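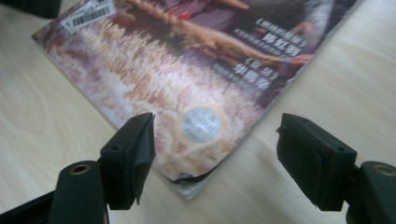 Picking a flat thing up off a table is one of the oldest unsolved-looking problems in household robotics, and it is where this unit starts. A cup has sides. A shirt can be pinched anywhere. A thin item lying flush on a hard surface gives a two-finger gripper almost nothing to close on, and people get around this without noticing: they slide the item to the table edge, or get a fingernail under a corner. A gripper with foam pads has no fingernail. Glossy wrapping adds a second problem, and a clear film reflects light in patches that a depth camera may read as holes. With a glossy printed item turned so that one corner points into the gap between the fingers, as here, the corner is the natural place to try, and the slight lift in the layer at its tip may help or may only mean that the film comes up and the item stays where it is.

Unit 4: Chores and the flat object problem
Handout for lecture and lab
Revised December 13, 2025

Reading before lecture: course reader, chapter on contact and friction. Skip the section on suction cups for now. We return to it in Unit 6.

1. What we mean by a chore

For this course, a chore is a task that a person does in an ordinary room with ordinary things, without preparing the room first. Clearing a table is a chore. Moving identical boxes from one marked spot to another is not, even if it looks similar on video. The second task has been set up so that the machine always meets the same conditions.

Shop-floor work falls between the two. In a small mail-order warehouse the shelves stay put, but the stock changes each week and much of it is flat: magazines, discs in sleeves, folded prints, bagged cables. Students who have worked in one will know that packing takes more handling than walking.

2. Three ways to get a flat item off a table

Corner pinch. One finger goes under a corner or presses the edge until it rises, and the other closes from above. This works on stiff items with some lift at the edge. It fails on soft covers, which bend and slip out.

Edge slide. The gripper presses down on the item, drags it until part of it hangs over the table edge, then grips the overhang from above and below. This is the most reliable method with two plain fingers. It needs a free table edge and a clear path to it, and it needs the right amount of downward force. Too little and the pads skate across the film. Too much and the cover wrinkles.

Squeeze and buckle. Both fingers press on the surface and move toward each other so that the middle rises into a fold. Good for cloth and single sheets. Do not use it on anything a customer has paid for.

A fourth option, opening the fingers wide enough to take the item by its two opposite sides, depends on the size of the item and the stroke of the gripper. For a magazine the stroke is usually too short. It also needs sides with some height to them.

3. Worked example: the Piltis packing trial

The Piltis trial is the main case for this unit. The task was to take one wrapped item from a table and place it in an open mailer. The same arm and the same two-finger gripper were used throughout. The setup had two phases.

In phase one the items always lay square to the table, in the same place. The arm made 200 attempts and the results were good enough that the shop, Olley, asked for a second phase.

In phase two, staff put the items down however they liked. The arm made 724 attempts. The success rate dropped sharply, and the log shows why. Most of the failures came before the item left the table. The fingers arrived in the right place, closed, and came up with nothing. A smaller group of failures came from the item turning in the grip on the way to the mailer. Only a few came from the camera mistaking one thing for another.

Note the order of those causes. Students tend to guess that recognition is the weak point. In this trial the machine generally knew what it was looking at and where it was. It lacked a good way to get hold of it.

Olley kept the arm for square-laid stock and put a person back on the rest.

4. Learning from people

The method most groups now favor is to record a person doing the task with a gripper in hand, then train a controller on the recordings. The person feels the item slip and corrects for it, and that correction ends up in the data. Demchenko is the toolkit we use in the lab for this. Its documentation is on the course page.

Two cautions. First, a person with a gripper still has a second hand, and will use it if allowed. Keep it behind your back during recording. Second, foam pads wear. A frayed pad grips differently from a fresh one, so write down the state of both pads at the start of each session and do not change them partway through.

5. So can they do it yet?

For fixed layouts and sturdy items, yes, and cheaply enough for some shops. For mixed items on a table in a home, sometimes, slowly, with someone nearby to help. Speed is often left out of published results. A person clears a flat item in a second or so. If a machine needs 25 seconds and a retry, report that next to the success rate.

We will not use the word "solved" in lab reports.

6. Lab task

Work in pairs, in the Stoler room. Each pair gets a gripper, a wrapped flat item and a plain tabletop.

a. Record 25 corner pinches and 25 edge slides. Turn the item to a new angle before each one.
b. Mark each attempt as lifted, slipped or missed. An item that lifts and then falls counts as slipped.
c. Repeat the edge slides with the wrapping removed. Compare.
d. Write up the results in no more than 2 pages, with one table. Include your failures. Reports with no failures will be sent back.

Bring your own notebook. Spare foam pads are in the top drawer by the door. Sign for any you take.

Next unit: soft items, mostly towels. The April resit covers Units 1 through 5.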